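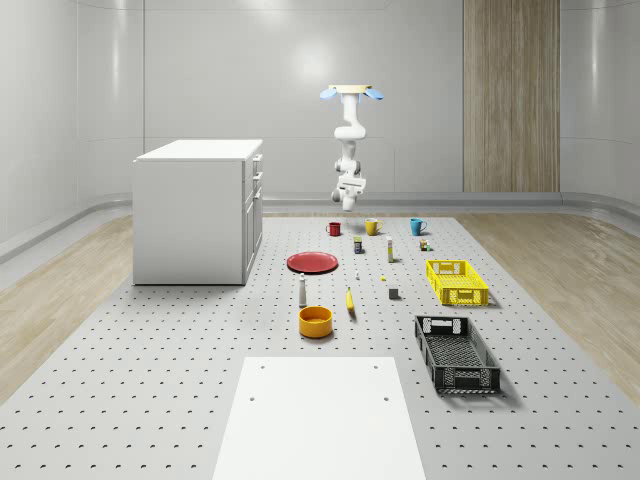

Home | Projects | Reports | Contacts
Last updated: March
Sunday, by Roswitha Kofler

Rorel data collection: progress report to Luledstead

Status
The simulated tabletop cell is in regular use. The episode store holds 2,109 accepted demonstrations of single-object pick-and-place, all recorded with the ceiling-mounted arm. Reto Lehner maintains the scene files; Luuk Peeters and Damian Marti do the teleoperation.

Scene set
The current layout uses household items on the perforated platform: red, yellow and blue mugs, a red plate, a bowl, a banana, a small can, a small gray cube, and two open baskets, one yellow and one black. The baskets are the place targets. Object poses are resampled every 20 episodes. The cabinet and the white board stay fixed.

Acceptance
An episode is rejected if the object leaves the platform, if the gripper touches a basket wall before release, or if the operator pauses for more than 40 control steps. Most rejections so far fall under the third rule. Hermine Gruber has asked that paused episodes be kept in a separate folder, and this is now done.

Start pose
Episodes begin with the arm raised over the objects and the gripper empty and pointing down. Earlier batches started lower, and the Kälin policy learned to skip the approach phase. Those batches are excluded from the total given under Status.

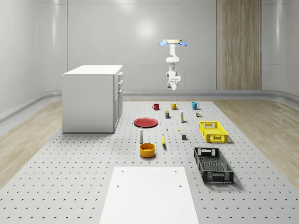
Open items
The banana has the lowest grasp rate. Its collision mesh is too coarse at the ends and will be replaced before the next batch.
A further 200 episodes with the black basket as target are needed to balance the set.
Export to the Emska format drops the gripper width channel. A fix is in review.
No change to budget or staffing is requested for this period.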